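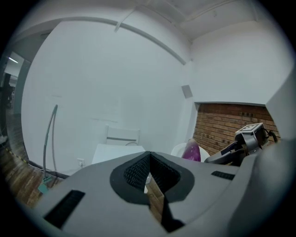 White table and chair in the front room at Plilton, with the brick alcove on the right.

About Szulc Rooms

Szulc Rooms rents small furnished rooms by the half day, the day or the month. People use them for lessons, fittings, interviews, table-top work, small classes and anything else that needs a table, a chair and a door that closes. We have 18 rooms in two buildings. Seven are at Plilton and the rest are at Larelier.

We started at Plilton, in a brick building that had been divided up and painted many times before we took the lease. Most of the walls are now plain white. In the front room we left the brick showing in the alcove, with its white ledge, and we get more questions about that corner than about the rest of the building put together. Yes, you may put things on the ledge. Please do not drill into the brick.

Larelier came later and is the larger of the two, at 3,836 square feet. Plilton is 1,691 square feet. Larelier has an elevator and a loading door. Plilton has the better daylight and is closer to the bus.

How we furnish

We keep the furniture plain. The basic setup is a flat-topped table and a chair, and we add to it when a booking asks for more. Tenants bring very different things with them, and a room that is already full of our furniture is no use to someone who arrives with a van.

White was a practical choice. It matches from one room to the next, so a table can be carried down the hall to make a longer one, and it shows dirt, so we know when to clean it. Tabletops are wiped between bookings. Chairs are checked at the start of each month for loose screws and worn feet.

Extra tables, folding chairs, coat racks and lamps are kept in storage at Larelier. If you want any of these at Plilton, tell us two working days ahead and we will bring them over. There is no charge for the first two pieces.

The floors

We get asked about floors often enough to give them their own heading. The front room at Plilton has a wooden floor. It was sanded and resealed in November, and we would like it to stay that way for a while. Put felt under anything heavy, and lift furniture when you move it. Water is fine if it is wiped up the same day. Paint, dye and plaster work should be booked at Larelier, where the work rooms have sealed concrete and a deep sink.

What is included

Every booking includes heat, light, wireless internet, use of the shared kitchen and one parking space per room. Outlets are on the walls near the floor, so bring an extension cord if your work happens in the middle of the room. We lend cords at both front desks, and we would like them back.

Monthly tenants can leave their own furniture and equipment in place. Half-day and day bookings need to be cleared by the end of the session. Put the table and chair back where you found them — a card by the light switch shows the layout for each room.

Our suppliers

The tables and chairs come from Rorness, a small furniture maker we have bought from since the second year. They still stock parts for the first chairs we ordered. We have replaced plenty of feet and a few seats, and so far that has been cheaper than buying new.

Visiting

You can look at any room before you book it. Call or write to the Plilton desk for either building, and let us know what you plan to use the room for and how many people will be in it. If the room you ask for is too small, we will say so and suggest another. Viewings take fifteen minutes, and it helps to bring the measurements of anything large.

Rates and floor plans for both buildings are on the Rooms page. Monthly rentals are listed separately, with the deposit shown for each.

Page updated January 3, 2023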